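Amham declines to promise you a tidy home, publishes sorting guide anyway

Free guide argues that most storage products are sold to people who already own too many of them

GAMNESS, July – Amham, the household advice service, has released a free guide to sorting small items at a table. It makes fewer claims than is usual for the subject. It does not say that a clear surface will improve your sleep, your marriage or your credit score. It says that if you have a few open baskets and a table to put them on, you can probably stop shopping for more.

The guide, titled "Baskets on the Table," was prompted by a survey of 1000 households that Amham carried out this spring. Of those who had bought a storage product in the past year, 53 percent could not say what they had put in it. A further 40 percent said it held other storage products, or nothing. Amham would like to point out that these are people describing their own homes from memory, and that the figures should be read with that in mind.

"I have been reading organizing advice for a long time, and I am suspicious of nearly all of it, including some that we used to publish," said Donal Ó Conaill, who wrote the guide. "Somebody sells you a system with labels and lids and inserts. Six weeks later the inserts are in the garage. We wanted to see how far you get with plain baskets in different colors, and to write down where it falls apart."

The method is short. Pick one table. Put the baskets on it, not on the floor, where they get kicked and then ignored. Give each color one kind of thing and leave the middle of the table open for whatever has not been decided yet. Baskets with openings in the sides are preferred, as the contents can be checked without tipping anything out.
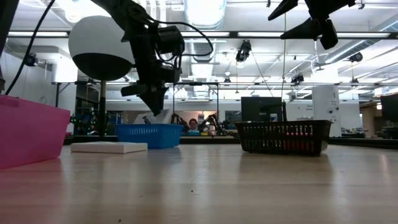

Amham expects objections, and has several of its own. Color only works if everyone in the home agrees on what the colors mean, and the guide admits that most homes never get that far. Open baskets collect dust. They also collect batteries, coins and single gloves, and no amount of good intention has been found to prevent it. The chapter on mixed contents is the longest in the guide and reaches no firm advice beyond emptying the basket now and then.

The guide takes a dim view of lids. It takes a dimmer view of the popular rule that anything unused for a year should be thrown out, which Ó Conaill calls "a fine way to buy a second fondue set."

Lighting gets a page to itself. A lamp is allowed on the sorting table, provided it stands at a back corner and stays there. Small tools are another matter. The guide suggests they be left out until last, as they tend to get used during the sorting and end up in the wrong basket.

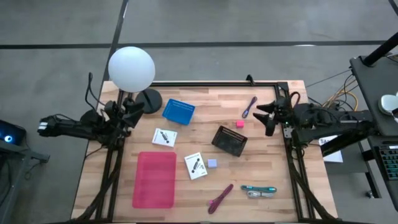 Lamp at the corner, baskets on a butcher-block top, and a small handled tool still to be put away.

Not everyone at Amham was persuaded. Wolfram Vogler, who reviewed the text before release, asked for two sections to be cut and got one of them.

"The draft said that sorting by color is faster than sorting by label," said Vogler. "Faster for whom? We had no timings. That sentence is gone. I also wanted to lose the part about making it a family activity, because I have met families. That part is still in, with a warning."

The guide includes a page on what to do with baskets that are left over. Amham recommends giving them away. It does not recommend putting them inside each other in a closet, although it accepts that this is what will happen.

"Baskets on the Table" names no preferred brand and contains no discount codes. Offers to sponsor it were turned down. Readers who already have baskets are asked to use those. Readers who have none are asked to try a shoebox first and see whether the habit lasts until the end of the month.

Printed copies can be picked up at the Amham desk in Gamness while they last. A follow-up on kitchen drawers is planned, if anyone can agree on what should go in them.

About Amham
Amham publishes plain advice on storage, cleaning and small repairs for people living in ordinary homes. It does not make or sell storage products.

Press contact
Wolfram Vogler, Amham press desk, Gamness. Review copies on request. Calls are returned after 2 p.m.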